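I have been meaning to write about the boxes for a while now, and since it's October and the rain has settled in for the afternoon, I'm going to sit here with my tea and finally do it.

Regular readers (hello, both of you!) will remember that we moved into the Arnthorpe house with what I described at the time as "a few things." It was more than a few things. There was a whole back room we couldn't walk across, and for most of the summer we just closed the door on it and went out to the garden instead, which I don't regret one bit. The tomatoes were lovely.

But my friend Araba Amissah came to stay, and she is the kind of guest who asks where the spare blankets are. I had no idea where the spare blankets were. We spent a whole evening opening boxes, and we found my old tax papers, a bag of curtain rings, the good gravy boat, and a set of fondue forks that I'm fairly sure belong to my aunt. We did find the blankets in the end, underneath a box I had marked KITCHEN MISC in very confident handwriting.

So that was the start of it. Araba went home on the early train and I rolled up my sleeves.

My plan, if you can call it a plan, was to go through one box each morning before breakfast and put back only what I could name a place for. Blankets in the hall closet. Papers in the desk. The curtain rings are still riding around the house with me, I'll admit, because they're brass and pretty and I keep thinking we'll get curtains that need them. Some mornings a box took ten minutes. The one with the photographs took me until lunch, and I ended up on the floor with cold coffee, calling my sister to ask who the man with the accordion was. (She doesn't know either.)

Ognjen Karagiannis from across the road stopped by one of those mornings to return our ladder, and he told me I was being too soft. His rule is that if you haven't opened it in a year, it goes. I nodded along and then waited for him to leave before I rescued the fondue forks. I do think he has a point about cardboard, though - I'd been keeping every empty box in case we moved again, and we are not moving again.

What I've kept are the sturdy ones, the kind with good flat sides that will sit square against a wall. The big pale one is my favorite. I love that minty green along the edge, and the scuff on the side doesn't bother me at all. It's going to hold the winter bedding, so next time Araba comes I can walk straight to it like a woman who has her life in order.

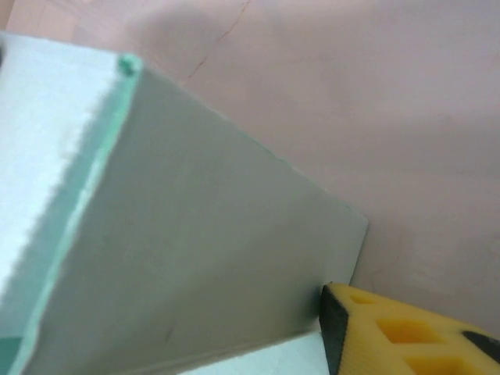 *The big pale one, with its mint-green edge and its little scuff.*

I still have the shelf under the window to sort out, and I want to make proper labels this time. My old ones said things like "various" and "more various," so I'm writing out full lists on index cards and taping them to the ends. It's slow going, but I enjoy it more than I expected to, especially with the radio on.

If anyone has a good use for brass curtain rings, please leave me a comment. And if you happen to be my aunt, I have your forks, and I'll bring them at Christmas!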